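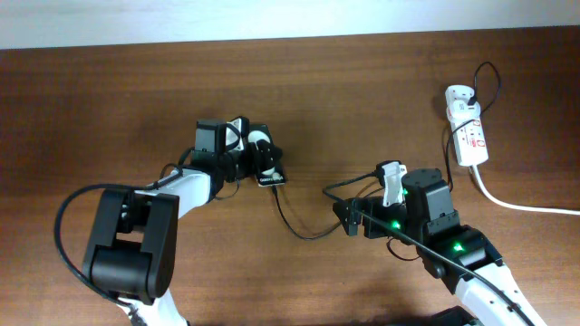 Two-arm handling of a small corded device and its connector on a tabletop workstation, with a power strip at the upper right.

Newsroom | Standards and Safety

Home News Guidance Events Members Contact

Juvwood Publishes Good Practice Code for Tabletop Robot Arms Working With Cables and Powered Parts

SALLAU, 2022-03-25 - The Juvwood Institute has published a code of good practice for small robot arms that handle cords, plugs and powered devices on ordinary work surfaces. The code is free to download and applies to laboratories, teaching workshops and light assembly benches.

The document, titled "Cables and Connectors at the Shared Bench," contains 11 sections. It covers the layout of the work surface, the routing of cables on and near the arms, the placement of power outlets, the meaning of status lights, and the records an operator is expected to keep. It was written for equipment light enough to be mounted on a table, where the user often sits within reach of the arms.

"Most written guidance was prepared with large machines behind fences in mind," said Ustyna Stelmakh, head of standards at Juvwood. "A great deal of work is now done by pairs of small arms on a table, and the people responsible for that work have asked us for rules they can apply the same afternoon. We have tried to keep the wording plain and the checks short."

The code gives particular attention to tasks in which one arm holds a device while the other holds a connector. Such work brings several cables into the same space: the cord of the part being handled, the cables of the arms themselves, and the supply to any nearby equipment. Operators are asked to trace each of these before a session begins and to confirm that none can be drawn into a joint at the far limit of its travel.

Among the main provisions:

- Cables carried along an arm must be secured at intervals and must keep enough slack for full movement of the wrist.
- Power strips must be placed where a person can reach the switch without passing a hand between the arms.
- Cords leaving a power strip should run away from the working area by the shortest clear path.
- Parts that are being plugged in or unplugged by an arm must be disconnected from the supply unless the written task plan states otherwise.
- The meaning of each status light must be posted at the bench. A light that is on may not be treated as proof that an arm is safe to touch.
- Grip force must be set for the weakest part in the task, including the cord where it enters a plug.

A draft of the code was tried at 40 benches operated by member organizations. Participants logged 3,000 handling sessions and sent in 300 written comments. The section on power strips was rewritten in full as a result, and a proposed rule that would have required a fixed guard at every table was withdrawn. Sites that prefer a guard may still use one, and an annex sets out suitable dimensions.

Fuseini Kwofie, operations manager at the Kotell Training Center, took part in the trial and reviewed the final text. "Our instructors had their own habits, and they differed from room to room," Kwofie said. "With the checklist on the wall, a trainee who moves from one bench to another finds the same order of work. The cable check takes a little time at the start of the day, and we have accepted that."

The code is voluntary. It does not replace national electrical rules, the instructions of the equipment maker or the employer's own risk assessment, and where these are stricter they take priority. Organizations that wish to state that they follow the code must name a responsible person for each bench, complete the checklist in Annex A before every session, and keep the signed sheets for inspection.

Juvwood will accept comments on the published edition until September. Stelmakh said the next edition is expected to address benches where arms are left to run without an operator in the room - a subject on which reviewers were divided and which the present text leaves out.

Printed copies and wall versions of the checklist may be ordered through the guidance section of the institute's website.

About Juvwood

The Juvwood Institute prepares guidance and training material on the safe use of automated equipment in small workplaces. Its office is in Sallau.

Media inquiries: Press Office, Juvwood Institute, Sallau

Previous release Next release All news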